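12 June 2022

Glue trials for the Peltonen stool, second batch. Bench notes, mostly so I stop repeating myself.

The first batch let go at the rear stretcher on two of the 4 samples. I had put it down to short clamping time, but the broken joints tell a different story. Glue on the tenon, almost none in the mortise. I was spreading it on one side only and the fit was tight enough to scrape it off going in. For this batch both faces got a thin coat, brushed, with a relief groove cut down one cheek of the tenon.

Clamped overnight, 20 hours in all. The Dendska hide glue went on at the temperature on the tin. It skinned over faster than I wanted with the door open, so next time door shut and everything laid out before the pot is warm. The Burkholm liquid glue is more forgiving but creeps under load. I hung 400 pounds off one joint and left it through lunch. The shoulder line had opened when I came back, enough to catch a fingernail. No creep on the hide glue sample under the same weight.

Squeeze-out on the Burkholm comes off with a damp rag if caught early. Left overnight it needs a chisel and takes some of the surface with it. Two legs have to be scraped again because of this.

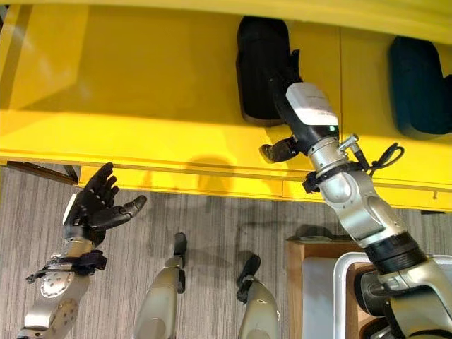

Shop and storage

Yellow shelf: keep things back from the front lip. Glued-up parts stay on the bench until the clamps come off, then go to the rack by the window.

Offcuts from the ash board (tag 3069) are in the bin under the saw. Save anything longer than a hand for wedges. The short stuff can go.

Glue brushes — rinse them the same day. Three went in the trash this week and the good one is now stiff halfway up.

Still to do: repeat the load test on the Burkholm with a longer cure, say three days. Cut new stretchers with the groove on both cheeks and see if it weakens the tenon. Ask Flonosow whether the drawbore pins can be had in oak before July. If they can't, I will split my own from the leftover board and run them through the dowel plate.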